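4. 豆を洗う(シンクまわりの使い方)

この章では、緑豆などの小粒の豆を、ボウルひとつで洗う手順を説明します。ざるを使えば早いのは承知していますが、Grelelden の部屋に備え付けのざるは目が粗く、緑豆はきれいに通り抜けます。新しいざるの購入は9月30日の打ち合わせで却下されました。

4.1 始める前に

1. シンクの排水口に、ストレーナーがはまっていることを確かめます。はまっていない場合は、この先を読まずに探してください。たいてい水切りかごの下にあります。
2. ボウルはいちばん小さいものを使います。大きいボウルだと、人はなぜか豆を全部入れます。
3. 豆を量ります。一回分は50グラムです。

注意:袋の口は切り取らず、端を少しだけ開けてください。前回の改訂で「大きく開けると量りやすい」と書いたのは Bartosz Kaczmarczyk です。本人も今は考えを改めています。

4.2 洗う

1. ボウルに豆を入れ、豆がかぶるまで水を注ぎます。蛇口は細く開けます。全開にすると豆が水流に乗って旅に出ます。
2. 指先で軽くかき混ぜます。米ではないので、研ぐ必要はありません。
3. 水が白く濁ったら、ボウルをシンクの中で傾け、水だけを捨てます。調理台の上で傾けないでください。書くまでもないと思っていた一文ですが、第2版から載せています。
4. 濁りが薄くなるまで繰り返します。完全に透明になるまで粘った Tsegereda Wubshet の記録は11回ですが、煮上がりの味は3回の人と同じでした。

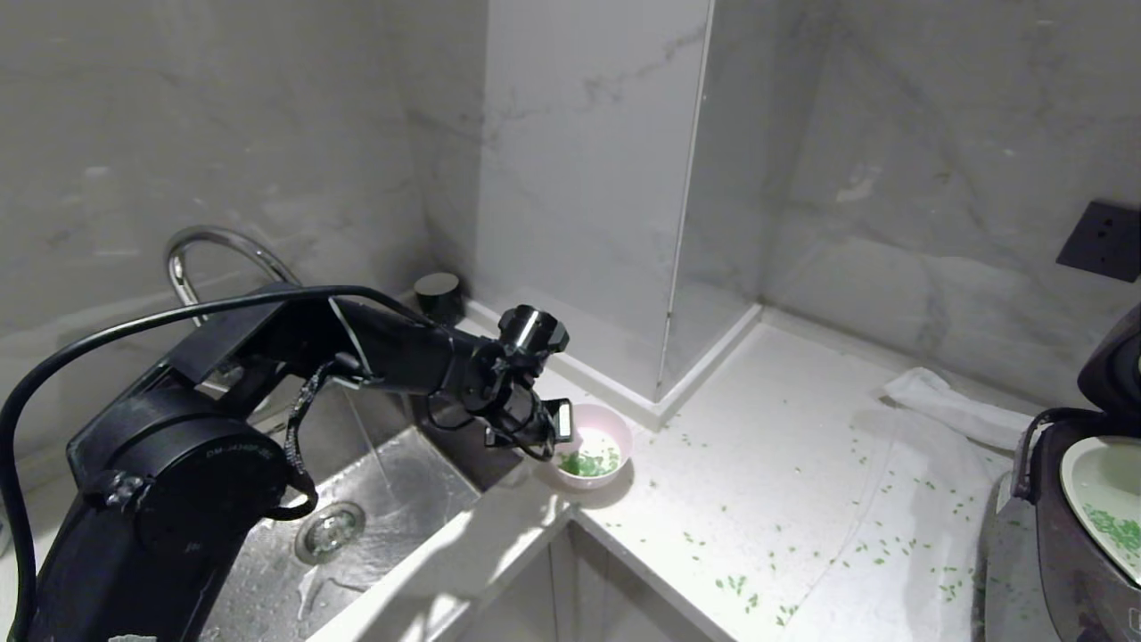 4.3 こぼれた豆の集め方

1. まず蛇口を閉めます。
2. 乾いた豆は手で払わず、厚紙などで一方向に寄せます。手で払うと、床という新しい作業範囲が加わります。
3. 濡れた豆は台に貼りつくので、固く絞った布巾で押さえて取ります。
4. 天板の隅と、壁との境目も見ます。豆はここが好きです。
5. 最後にストレーナーを外し、中の豆を生ごみ入れにあけて戻します。

注意:集めた豆を元の袋に戻さないでください。一度濡れた豆は袋の中で静かに傷み、12月ごろに匂いで存在を知らせてきます。

補足:天板は大理石調の白なので、緑の豆はよく見えます。見えなかったという申告は受け付けていません。

洗い終えた豆は、ボウルごと冷蔵庫の下段へ。煮る手順は52ページにあります。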